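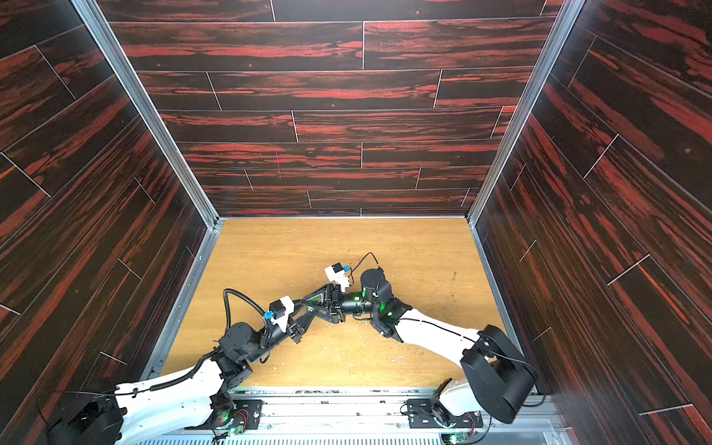
On 5 February 2024, Hilde Dekker wrote:

> I'd go lighter on the side walls, Ward. Dark planks on three sides
> will close the space in, and with that much red in the grain I think
> you'll be sick of it before the month is out. Keep the dark one for
> the back and run the floor pattern up the sides?
>
> Also, what are you doing in the corners? Mine never meet properly and
> I end up with filler everywhere.
>
> Hilde

Hi Hilde, hi all,

Well, I read this with the last side already glued, so you can guess how much of your advice I took! I did think about the lighter sides. I even had a couple of offcuts of the floor pattern taped up on the left for a few evenings, and it looked like a shoebox to me. Once the dark planks went up on both sides the whole thing pulled together (my opinion, and I know at least one of you in the Turnis thread thinks it looks like a steakhouse).

The red-orange is stronger than I expected, I'll give you that. On the sample card it was a brown-black with a bit of warmth in it, and then you get a full wall of it and it's practically lava. The number on my order is 3073, from Perura, for whoever asked off-list. I don't know if they still have it. Mastonon has something near it but calmer, and that might suit you better, Hilde.

What saves it is the floor. I nearly went for a gray one and I'm so glad I didn't - the honey yellow with the faint darker streaks keeps the bottom half bright, and you can lose a screw on it and still find it again. Try that on the walls pattern!

On the corners: I gave up on making the planks meet. There's a silver aluminum post where each side wall comes into the back one, and the plank ends stop at the post. If the cut is a hair short, the post is all you notice. Then there's a thin aluminum strip along the bottom of the back wall and a rail down each side of the floor. No filler anywhere, and I used to get through tubs of it. I ordered the trim from Van Leeuwen and it took 7 days, no complaints.

Staggering the seams on the back was fiddly. Start with a short piece on every other row and don't trust the factory ends to be square, mine weren't. I had almost 500 mm of plank left over at the finish, after all the worrying about running short.

There's a little pink mark on the back wall, a bit left of the middle.

Two things I'd still like to hear about from the list. Has anyone had planks lift at the bottom edge where they sit behind a metal strip? And what do you wipe a dark grain with? Everything I've tried leaves a haze when the light comes in low. I've been using a barely damp cloth and then a dry one, and that's okay but slow.

Hilde, I have 2 full planks I don't need if you want to hold them up against your own walls before you decide. I can put them in the mail, just send me your new address.

Ward Stevens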